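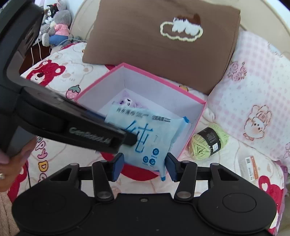
Notebook entry, 4/1/21. Grevo hand-held gripper, second build. The finger pads were changed over before this session, and the bedroom tasks were taken up again from the top of the list. The first of these is the pouch and box task, in which a soft pack of wipes or tissues is handled at an open cardboard box set on the bedding. The light blue pack hangs between the two dark blue pads with its front tilted, and the plush item sits behind it in the pink box. Soft packs remain the harder class of object for this linkage, as the film folds before the pads have closed fully.

Pads: cut from the Llorente rubber sheet, batch 408. Kiri Tawhiri trimmed both to the same length and bonded them to the fingers. The earlier pads are in the drawer marked Getby and should not be refitted.

Linkage: the pivots were removed, cleaned and refitted. The left side had developed some play – the right had not. Wing-sze Tsao has asked that thread locker be used sparingly on these, and that any excess be wiped off before the fingers are moved.

Recording: 33 runs saved to the shared drive under Idance, folder 356. Seven were set aside for review by Eoin Ó Conaill, who will decide whether they are kept. File names follow the March convention, with the operator's initials last.

Outstanding:
Check the base screws for tightness before the next session.
Order a second sheet of rubber in the same grade. The colour is of no importance.
Yarn task to be written up separately by Lucimara Dantas. The label band is to stay on the ball until her notes are complete.
Flor Escobar to confirm when the workshop bench will be free for the spare linkage – the small vise is still on loan.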